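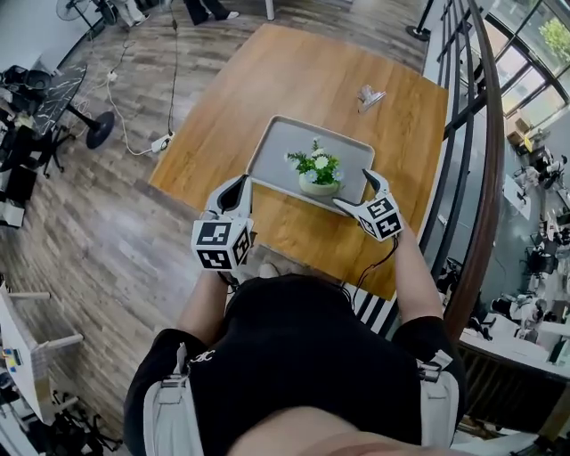

## Leimholz, Tischplatten, Schleifen: gesammelte Tipps aus der Werkstatt

Stand Februar. Wird ergänzt wenn ich dazu komme.

**Platte verleimen**
- Bretter erst trocken auslegen, Jahrringe abwechselnd. Mit Bleistift ein großes Dreieck über alle Bretter ziehen, dann weiß man nach dem Kaffee noch, was wohin gehört.
- Fugen gegen das Licht halten. Wo es durchscheint, nochmal hobeln. Nicht mit der Zwinge zudrücken, geht später auf.
- Leim dünn, beide Seiten, Rolle oder alte Plastikkarte.
- Zwingen abwechselnd oben und unten. Zeitungspapier dazwischen, sonst gibts schwarze Flecken vom Stahl.
- Nach 44 Minuten die Leimraupen mit dem Spachtel ab. Da sind sie gummiartig. Wer wartet bis sie hart sind, reißt Fasern mit raus.

**Schleifen**
- Anfangen mit 80. Ja, wirklich 80, auch wenn die Platte schon glatt aussieht.
- Dann 120, dann 180. Keine Körnung überspringen, die Kringel sieht man erst unterm Öl.
- Zwischendurch absaugen, nicht abwischen.
- Kanten von Hand mit Klotz. Exzenter macht sie rund, und zwar überall anders rund.
- Einmal feucht drüberwischen, trocknen lassen, Fasern mit 180 kappen.

**Ölen**
Dünn auftragen, 20 Minuten warten, Überschuss komplett runter. Alles was klebt war zuviel. Lappen ausgebreitet draußen trocknen oder in Wasser legen, NIE zusammengeknüllt in den Eimer. Selbstentzündung ist kein Märchen.
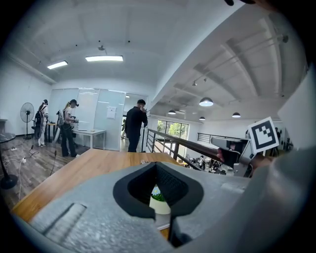 *Holztisch, weißer Topf mit Blumen.*

**Tischplatte auf Gestell**
- Platte nie starr festschrauben. Langlöcher oder Nutklötze, quer zur Faser muß sie arbeiten können.
- Meine Rultby-Böcke haben nur runde Löcher, hab sie aufgefeilt. Dauert, geht aber.
- Schraubenlänge vorher nachmessen! Soledad Tlapale hat mir dafür ihren Trick verraten: Klebeband um den Bohrer, Fähnchen stehen lassen. Wenn das Fähnchen die Späne wegfegt, aufhören.

**Flecken und Macken**
- Delle: feuchtes Tuch drauf, Bügeleisen kurz drüber. Meistens kommt sie hoch. Bei durchtrennten Fasern nicht.
- Wasserring auf geölter Fläche: feines Vlies, bisschen Öl, in Faserrichtung.
- Kratzer: nicht nur den Kratzer schleifen, sonst Mulde. Immer größere Fläche.

**Kleinkram**
- Leimflasche kopfüber lagern, altes Marmeladenglas reicht.
- Zulage aus Resten mit Paketband bekleben, klebt dann nichts an.
- Meine Platte ist 264 cm lang, passt nur diagonal durch die Werkstatttür. Vor dem Verleimen dran denken, nicht hinterher.

Zum Hobeln von Hirnholz schreib ich noch was extra, muss erst das Eisen neu abziehen.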